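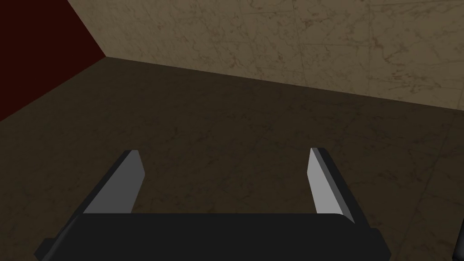 Figure 3. Simulated wrist view with the gripper open, one of the renders in the Perko set.

4.2 Where the wrist policy goes wrong

We trained the Jovent policy on 396 simulated episodes and tested it on 200 more, all in the Flirnstead room. The policy sees only the wrist view. We had expected it to fail at grasping, as policies traditionally do. It preferred to fail earlier, by losing track of which way it was facing. Adding the joint angles to the input helped a little – less than the week we spent adding them would suggest.

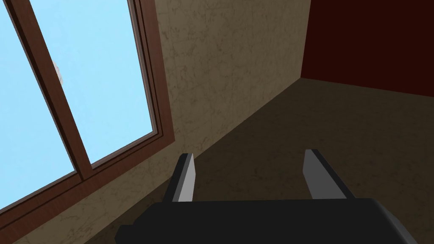

Heading error was measured by asking a small probe network, Honorato, to recover the base heading from the policy's features. With the heading split into 5 bins, the probe did well on some views and guessed shamelessly on others. Views that take in the wood-framed window, as well as the corner where the beige wall meets the dark red one, were its favorites. Floor-only views gave it dark brown texture and little else to work with. We repeated the test with three random seeds, and the probe kept its preferences – a firmness of opinion we had hoped to see in the policy.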